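제4장 손으로 가르치는 도구: 핸드헬드 그리퍼 키트 고르기와 읽기

이 장을 시작하며

앞의 세 장을 꾸준히 따라온 독자라면 이제 관절이니 자유도니 하는 말이 제법 귀에 익었을 것입니다. 혹시 아직 입에 잘 붙지 않더라도 걱정하지 않으셔도 됩니다. 저도 처음 이 분야의 책을 펼쳤을 때는 한 쪽을 넘기는 데 저녁 한나절이 걸렸고, 그때 여백에 적어 둔 물음표들이 지금도 그 책에 그대로 남아 있으니까요. 이번 장에서는 수식을 잠시 내려놓고, 시중에서 구할 수 있는 키트 하나를 책상 위에 올려놓은 채 찬찬히 뜯어보려고 합니다.

우리가 살펴볼 것은 Flonier에서 내놓은 교육용 그리퍼 키트 Koyama입니다. 사람이 손에 쥐고 두 손가락을 여닫으면서 물건을 집고, 그 움직임을 기록해 나중에 로봇 팔의 학습 자료로 쓰는 제품이지요. 본체 무게는 600그램이고, 조립에 들어가는 부품은 나사까지 모두 합해 507개입니다. 숫자만 보면 덜컥 겁이 날 수도 있겠습니다만, 그 가운데 상당수는 작은 나사와 와셔이고 설명서도 꽤 친절한 편입니다. 같은 값대의 경쟁 제품으로는 Dredico의 완성형 모델이 있는데, 이쪽은 상자에서 꺼내 바로 쓸 수 있는 대신 링크를 풀어 보기가 어렵습니다. 배우는 사람에게 어느 쪽이 나은지는 이 장의 끝에서 다시 이야기하기로 하지요.

4.1 왜 하필 신발인가

그리퍼를 평가할 때 초보자들은 대개 나무 블록이나 종이컵부터 집어 봅니다. 물론 좋은 출발입니다. 그런데 블록은 너무 착한 물건이어서, 손가락이 조금 비뚤게 닿아도 웬만하면 그냥 잡혀 줍니다. 신발은 그렇지 않습니다. 앞코와 뒤꿈치의 단단하기가 다르고, 발이 들어가는 입구가 뚫려 있고, 혀는 눌리는 대로 휘어지고, 게다가 끈이라는 골칫거리가 달려 있습니다. 어디를 잡을지 사람이 먼저 결정해야 하는 물건이라는 점에서 교재로는 더없이 훌륭합니다. 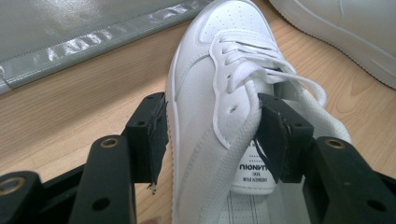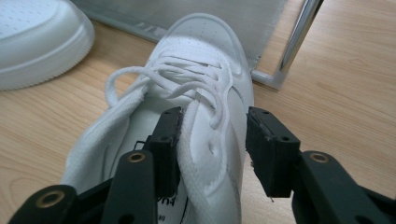

그림 4-1, 4-2. 흰색 로우톱 운동화와 두 손가락 그리퍼. 끈은 느슨하게 묶여 있다.

운동화를 집는 방법은 크게 두 갈래로 나누어 생각할 수 있습니다. 하나는 두 손가락으로 신발의 바깥쪽을 감싸듯 조이는 방법이고, 다른 하나는 손가락 하나를 입구 안으로 넣어 갑피의 한 겹을 집는 방법입니다. 바깥에서 조이면 신발이 잘 돌아가지 않지만 손가락을 넓게 벌려야 하고, 안으로 넣으면 적게 벌려도 되는 대신 신발이 한쪽으로 기울기 쉽습니다. 어느 쪽이 정답이라고 말씀드리고 싶은 마음이 굴뚝같습니다만, 답은 집은 다음에 무엇을 하려는가에 달려 있습니다. 상자에 넣을 것인지, 선반에 나란히 세울 것인지, 뒤집어 밑창을 살필 것인지에 따라 좋은 파지점은 매번 달라집니다.

4.2 손가락 면과 마찰

키트를 고를 때 의외로 소홀히 지나치는 부분이 손가락의 안쪽 면입니다. 플라스틱 면을 그대로 쓰면 매끈한 가죽 위에서 미끄러지기 십상이어서, 많은 사용자가 테이프나 얇은 고무를 덧대어 씁니다. 이런 덧댐은 소모품입니다. 가장자리가 일어나면 끈이나 실밥이 걸릴 수 있으므로 아까워하지 말고 갈아 주십시오. Livesthorpe에서 열리는 우리 실습 과정에서는 파지를 700번 하고 나면 무조건 새것으로 바꾸도록 정해 두었는데, 처음에는 낭비가 아니냐고 투덜대던 수강생들도 한 학기가 지나면 알아서 여분을 챙겨 다닙니다(저는 이 모습을 볼 때마다 흐뭇합니다!).

링크의 회전축도 함께 살펴야 합니다. 축 구멍에 금속 부싱이 끼워진 제품은 오래 여닫아도 유격이 천천히 늘어납니다. Koyama의 설명서는 손가락 끝을 잡고 좌우로 가볍게 흔들어 보라고 권하는데, 단순하지만 아주 쓸모 있는 점검법입니다. 달그락거리는 느낌이 손에 전해진다면 기록된 손가락 간격도 그만큼 믿기 어려워집니다.

4.3 실습 준비

이 장의 실습에는 신발 한 켤레와 키트 한 대, 그리고 25회분의 파지 기록표가 필요합니다. 기록표에는 파지 위치, 손가락을 벌린 정도, 들어 올린 뒤의 기울기를 적습니다. 끈은 풀지도 꽉 조이지도 말고 평소 벗어 둔 상태 그대로 두십시오. 잘 안 잡힌 시도도 지우지 말고 함께 남겨 두시기 바랍니다. 다음 절에서 이 기록표를 가지고 파지점의 분포를 그려 보겠습니다.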